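**1/** A thread on looking after one bin-picking cell, by the person who gets the call when it stops. It's long. The kettle has been on twice.
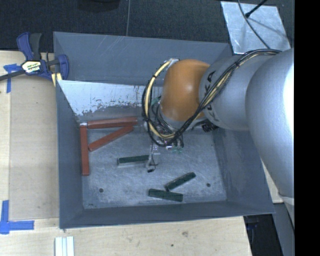 *The KUKA at the bin. Green blocks to the front, reddish-brown bars to the back and left, cables everywhere.*

**2/** The job, on paper: reach into a grey bin, take a piece out, put it down somewhere else. A toddler can do this. A toddler also doesn't need its hose re-routed every August.

**3/** I'll start with the cables, which is where most of my working life goes. The bundle comes over the top of the arm, crosses the link and loops round the wrist. Too short and the wrist pulls on it at the far side of the bin. Too long and the loop hangs low enough to fish with.

**4/** There's a correct length. I find it by taking the wrist to both ends of its travel in slow mode, with one hand on the enabling switch and my face arranged to look as if I've done this before.

**5/** The pale yellow hose is the fussy one. The black lines will put up with a fair bit. The hose kinks if you look at it, and a kinked hose shows up as a gripper fault, so you spend a morning taking apart a gripper that was perfectly well.

**6/** I've done that morning. Twice. The second time I had my own note from the first time in my pocket.

**7/** So the order is now written inside the cabinet door, in marker:
- hose
- fittings
- plugs
- gripper
- then ring someone

**8/** On ties. One snug tie on the link, and leave the loop alone. My predecessor tied everything to everything. It looked lovely, like a hotel towel, and it ate a cable at the wrist within a fortnight.

**9/** Bin next. It sits on a wooden table, and yes, I've heard all the remarks about the wooden table. It's flat, it doesn't ring when the gripper touches down, and it cost us nothing.

**10/** What a table won't do is hold a bin still. Push down near one wall and the far side wants to creep. A millimetre a day is nothing until you've had it for a month, and then the robot is politely trying to pick up the wall.

**11/** Hence the clamp on the corner, blue and black. I check it at the start of the shift by taking hold of the bin and trying to shove it. This is the most advanced diagnostic procedure we have.

**12/** Hence also the blue tape on the table. The tape is the record. If the bin and the tape disagree, believe the tape, unless somebody has "tidied" the tape, in which case put the kettle on and clear the afternoon.

**13/** We did once buy a proper locating plate from Zoltell. Beautiful thing. Drilled for a different bin. It holds the door open now.

**14/** The floor of the bin is scratched to bits. New people always want to polish it. Please don't. We had a fresh bin in for a while and the vision system saw ceiling lights in it and tried to pick those.

**15/** (It reported them as graspable, with high confidence. I've worked with people like that.)

**16/** Dark pieces on a scuffed floor are a separate misery. The green blocks are mottled and the floor is cloudy, and if the exposure drifts, a block and a smudge begin to look like cousins. I clean the lens before I touch a single setting. Dry cloth, no spray, and nobody's sleeve.

**17/** The bars are worse for reach. One that settles along a wall leaves hardly any room for the gripper to come down beside it, and the planner sulks and says no solution. It's usually right.

**18/** We used to widen the tolerances until it stopped complaining. Look at the worn panel at the back of any bin that's been run that way and you can guess how well it goes. Now it skips the awkward one, takes something easier and comes back later. Same as me with email.

**19/** Gripper care. I swap the tip when it's worn, and I keep 5 spares in a tin that used to hold mints. Check the new one is fully seated before you run. Then check again, in case you're the sort of person who skips to the second check.

**20/** After a tip change you have to teach the tool point again. You can get away without it for a while. Our record is 53 picks before it missed by enough to matter, and then it wouldn't stop missing, and the log from that afternoon reads like a diary.

**21/** Teaching it takes about 30 minutes if you're left in peace. Put the sign up. Take the radio off the hook. If someone leans in to ask how long you'll be, start again from the first point, because you've forgotten which one you were on.

**22/** Venau, who supplied the cell software, suggest an "automatic health score". Ours was 847 last time I looked. Out of what, I couldn't tell you, and neither could their helpline. It went up on the day the hose split.

**23/** The cell next door, which is Degefa's pride and joy, has a touchscreen and a tidy cable carrier and a floor you could eat off. It goes down as often as mine does. It just looks better while it's down.

**24/** What I do at the start of a shift, for whoever inherits this:
- guard locked off, then hands in
- shove the bin
- look at the tape
- run a finger along the hose
- wiggle each plug, gently
- wipe the lens
- ten slow picks, watching the loop and ignoring the gripper

**25/** That last bit takes practice. Everyone watches the gripper. It's the bit that moves and it's got all the charm. The loop is where the trouble starts, and it's usually at it well before the gripper notices.

**26/** And if the arm stops halfway down into the bin, don't reach in and free the piece. Stop it properly, lock it off, then go in. I know it's only one block. I know it'd take a second. Lock it off.

**27/** Several of you have asked about the swivel fitting. It's from Lotura, it's the small one, and they've changed the thread since I bought mine, so measure first. I didn't, which is how I come to have a bag of them. Message me if you want some.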